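Praltport busca colaboradores para su próxima velada de artes marciales mixtas

En Praltport llevamos tres temporadas organizando veladas amateur y semiprofesionales de MMA, y la próxima, Nestinar, va a ser la más grande hasta ahora: nueve combates, jaula nueva y un pabellón con 600 localidades. ¡Estamos deseando que llegue julio! Para sacarla adelante nos hace falta gente con ganas de trabajar cerca de la jaula.
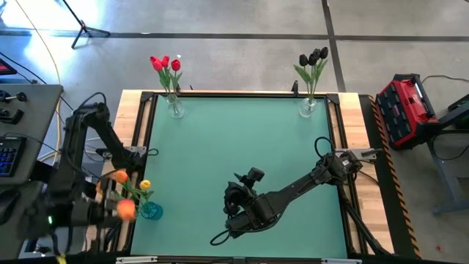
Tulipanes rojos, negros y naranjas, en jarrones de cristal.

Buscamos dos emparejadores auxiliares, un cronometrador y cuatro personas para atender las esquinas y los vestuarios. Los emparejadores trabajarán con Eilif Lindqvist, que lleva la base de datos de peleadores (427 fichas a día de hoy, casi todas de peso pluma a wélter) y conoce bien los gimnasios de la zona.
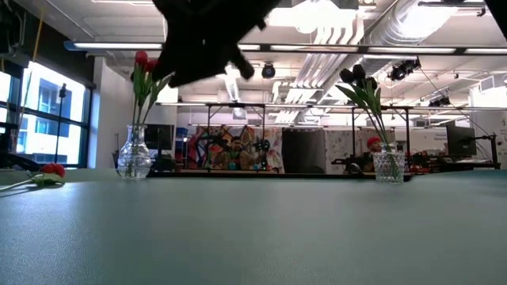

Para el puesto de emparejador pedimos haber competido o entrenado al menos dos años, saber leer un récord con espíritu crítico - un 5-0 no siempre dice lo que parece - y tener paciencia al teléfono, porque las bajas de última hora llegan siempre de noche. El cronometrador debe conocer las reglas unificadas. Para esquinas y vestuarios basta con ser mayor de edad y puntual; el resto lo enseñamos nosotros en dos tardes, en el gimnasio Painemal.
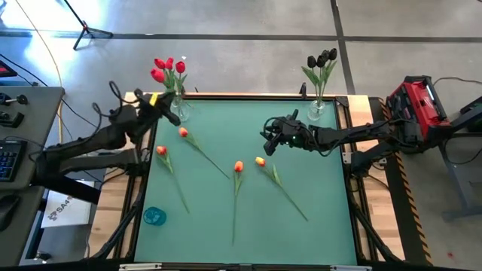

Los emparejadores cobran 400 euros por velada y el cronometrador, 300. Esquinas y vestuarios se pagan por horas, con cena incluida, y todos tenéis un pase para un acompañante. El pesaje es la tarde anterior y hay que estar también ese día.

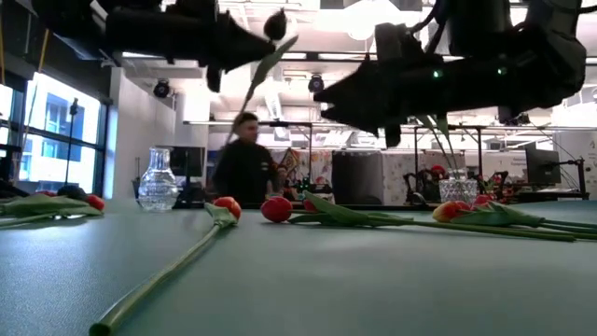 La velada se cierra con el combate por el cinturón femenino de peso mosca, y ahí necesitamos a alguien más: una persona que coordine la ceremonia, desde la música de entrada hasta la entrega del cinturón y las flores. Sixten Eide, nuestro presentador, quiere tulipanes para la ganadora, de tallo largo y con el capullo oscuro todavía cerrado, como el de la foto. Si tienes experiencia en protocolo deportivo o en teatro, ¡escríbenos también!

Manda unas líneas sobre ti y el puesto que te interesa a la oficina de Praltport, a la atención de Eilif. Contestamos a todo el mundo.

Últimas entradas
Resultados completos de la velada Luta
Sixten Eide: "El público amateur es el mejor"
Calendario de pesajes
Abierta la inscripción para peleadores debutantes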